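Updated 2023-03-15, with the money stuff moved up top where people keep asking for it.

# Workshop tips: setting up a bin-picking corner without blowing the budget

I've helped plan three of these now, two small and one not so small, and every time the arm eats all the attention and then everyone is scrambling for cable ties in week two. So these are my tips for everything that goes around the arm. Skip to whatever you need!

## Before you spend anything

Write down what you want picked up. I mean an actual list, on paper, with the heaviest thing and the floppiest thing underlined. Godfrey Sang and I spent a whole evening comparing payload charts before it dawned on us that we'd never put a shoe on a kitchen scale. Shoes and soft pouches and squeeze bottles will tell you more about which gripper to buy than any brochure will (and the scale was already in the kitchen, so it cost us zero).

Measure the table too. Then measure the table with the bin on it, then swing a broom handle around at the reach of the arm you're looking at and see what you hit. I hit a lamp.

## The bin

Get one with sloping sides if you can find it. Small stuff slides back toward the middle and you spend less of your day fishing things out of corners. Mine came from Sobczak, secondhand, two for $60, and I wish I'd bought four. They scuff up fast. Don't pay extra for a pretty finish, it'll be scratched by July whatever you do.

One thing to think about is shine. If any part of the inside is reflective, a depth camera may see things that aren't there, and you'll lose an afternoon to it like I did. Matte spray paint is cheap. Test a patch first, some plastics hate it.

## Hold everything down

Clamps! Buy more than you think. A bin that creeps half an inch over a morning will ruin your calibration and you'll blame the software. Bar clamps with soft pads are my favorite for this, and the one-handed kind is worth the couple of extra dollars when your other hand is holding the bin square.

Then put tape on the tabletop at the corners, in a bright color. When somebody bumps things (somebody will), you can put it all back in a few seconds. Painter's tape comes up clean from bare wood if you don't leave it for a year. I've left it for a year. Use a hair dryer.

## Cables and hoses

I budget $160 for this and I've never had change left over. What goes in there:

- hook-and-loop ties, a big roll
- a few real zip ties for the parts that won't move
- spare hose, at least one full run
- flexible sleeve for the bundle
- two spare connectors of whatever kind your gripper uses

Leave a generous loop at every joint that rotates. Move the arm by hand or at crawl speed through the worst poses you can think of and watch the loops, both ways, before you tighten anything for good. Obadia Swai taught me to mark the hose with a paint pen where each tie sits, so if it slips you can see it from across the room. Love that one.

## New or used?

I go used for tables, bins, clamps, shelving and monitors. For the arm it depends on who's going to fix it. We had a quote from Demanmont for a refurbished controller at $1,895, and that looked great until I asked about the pendant and the pendant cable, both extra. Always ask about the pendant. Ask how long the cable is, too, and where you'd set the pendant down while you're working, since you want it in reach and off the edge.

Questions I send every seller now, copied straight from my notes:

1. What's in the crate, item by item?
2. Who pays for freight and who unloads it?
3. Is the software license transferable?
4. When was the last service and is there paper for it?
5. What does a replacement gripper finger cost, and how long does it take to get here?

Number five got me a long silence from Plalerik and then a very honest email, so I'll give them credit.

Please also get somebody qualified to look at your guarding and your emergency stop before you power up a full-size arm, and put that visit in the budget as its own line. I forgot it the first time and had to take it out of the shelving money.

## Stuff to pick up

Thrift stores. I spent $40 on a box of test objects and it's still going. Aim for a real mix: something soft with a drawstring, something with a hole through it, a toy with skinny legs or a long neck, a building brick, one lonely shoe. Drawstrings are mean, by the way. They snag on fingers and drag along behind, so I'd keep a couple in the box from day one and find out early.

Wash it all, and take out anything that leaks. Buy doubles of whatever breaks easily. I keep ours in a lidded tub with a list taped inside the lid, and I've started writing the weight next to each item, which I should've done in the first place (see the shoe, above).
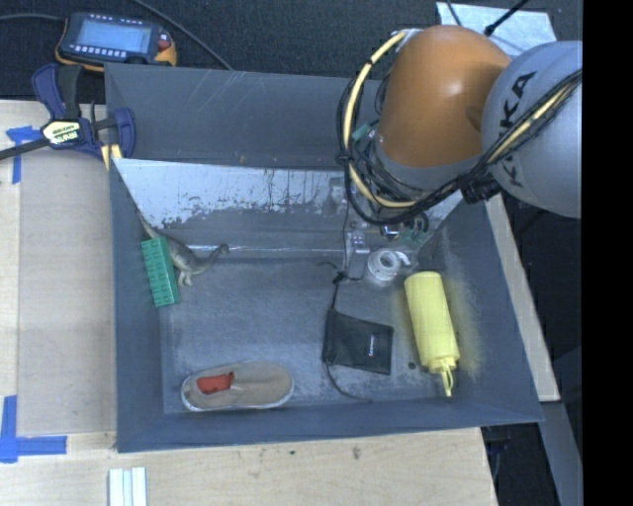 Joanne Sowerby: On the used arm question, I'd add a line for storage. Our crate showed up five weeks before the room was ready and the warehouse charged us by the day. Also, does your $160 for cables include the sleeve for the pendant run, or do you leave that one bare? Ours gets stepped on constantly and I'm pricing a floor cover now.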